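Teaching by Demonstration: Handout 3
Hand guiding and remote control for picking parts from a bin

Course notes, Practical Robotics. Prepared by Lefteris Tsoukalas. Revised August 2, 2021.

Read this before the practical. Sections 2 and 4 are needed for the written exercise, and the checklist at the end should be copied into your lab book.

1. What we mean by a demonstration

A demonstration is a recording of one person doing the task once with the robot's own arm. It holds the joint positions, the state of the tool and the camera pictures, all with the same clock. A person doing the job with bare hands while a camera watches is a different thing and is covered in Handout 5.

The recording starts when you press the pedal and ends when you press it again. Everything between those presses is treated as part of the task, including the time you spent thinking. If you stop for a while above the bin to decide which part to take, the learned policy may well stop there too. Choose the part before you press.

2. Two ways of moving the arm

Hand guiding. The controller holds up the weight of the arm and lets you push it. You feel contact directly, so it is the better choice for anything that involves seating or sliding a part. Its faults are practical ones. Your hands and head get in front of the camera, and most people cannot move a large arm smoothly for long. The recorded motion also includes your pushing. If you lean on the wrist while closing the tool, the force readings will contain your lean and there is no clean way to take it out afterwards.

Remote control. You stand back and move a hand controller, and the arm follows. The camera has a clear view and the robot only feels what the parts do to it. Against that, you lose most of your sense of touch, and there is a short delay between your hand and the arm. Beginners tend to push down too far, because the part looks further away on the screen than it is. Go down slowly for the last stretch and use the side view as well as the wrist view.

For bin work we use remote control for the recordings and hand guiding only to set the start position. In the Skastitex exercise you will use both for the whole task and compare them.

3. The bin task

Parts lie in an open metal bin with sloping walls. The operator picks one part, lifts it clear of the rim and moves it to the second bin. One part makes one demonstration. The order is up to you, but take parts from the top of the pile. A part pulled out from underneath drags the others with it, and the recording then shows a motion which depends on luck.
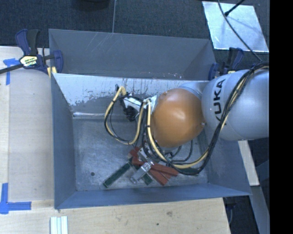

Handout 3, page 2

With the arm over a pile like this one, the red bars are the awkward parts. They are flat and lie across each other, so a tool coming straight down has very little edge to take hold of. Look for an end that is raised and approach from that side. The long green bar gives you a clearer edge, but it lies at an angle, and the wrist has to be turned to match before you go down. Turning the wrist after contact scrapes the tool along the floor of the bin.

The shiny silver part is a different sort of problem. Bright metal changes its look as the arm moves over it, and a policy trained from a few demonstrations can lose track of it. Record it from several approach angles.

Watch the cables. They hang in loops beside the wrist and they follow it with a small lag. On a turn towards a wall, the loop can swing low and touch the rim or rest on the parts. It can also hide a part from the camera, as the small pale one is partly hidden here. If you can't see a part from the side view, do not go for it. Move away, bring the cables round and start the approach again.

Bins are clamped at the joint and must stay clamped. Check both clamps by hand before the first run, with the arm stopped. A bin that creeps by the width of a finger during a session will spoil the whole set, and you will not notice until training. The blue tape marks on the table must not be lifted or moved.

4. How many, and how varied

Last year's groups recorded 146 demonstrations between them on the Wostura cell. After checking, 17 were thrown out. The usual fault was a pedal pressed late, so that the recording began with the arm already moving down. The next most common was a second attempt at the grasp inside the same recording.

Second attempts deserve a word. A miss followed by a clean recovery can be useful, because it shows the robot what to do when things go wrong. A miss followed by poking about is not. Keep the first kind and mark it R in the log. Delete the second kind at once, while you still remember which file it was.

Vary the pile between runs. Tip the parts out and let them fall; do not arrange them. Arranged piles are easier than real ones and the results look better than they are. Leave the lights and the side camera alone within a session, and change the operator at least once. Two people rarely take the same path to the same part - that spread is worth having, provided both paths are sensible.

5. Replay

Before training, replay three of your recordings on the arm with the bin empty and the speed reduced. Replay is open loop: the arm repeats the stored path and takes no notice of what is in front of it. It will show you jumps in the data, dropped samples and a start position that has been set wrongly. It will tell you nothing about whether the grasp is any good.

Keep a hand on the stop button during replay. Stand outside the marked area.

6. Written exercise

Using your own logs, compare the two methods on time per part, number of failed grasps and smoothness of path. Use the measure of smoothness given in the Michailidis notes, chapter 2. One side of A4 is enough. Include one plot of tool height against time for each method, on the same axes.

Say which method you would choose for the Prasido insertion task in Handout 4 and give your grounds.

Checklist for the lab book

Clamps checked, arm stopped
Tape marks in place
Cables clear of the rim at the start position
Camera clock matched to the controller
Part chosen before pedal
One part per recording
R marked for recoveries
Three replays done with empty bin
Operator's initials against every run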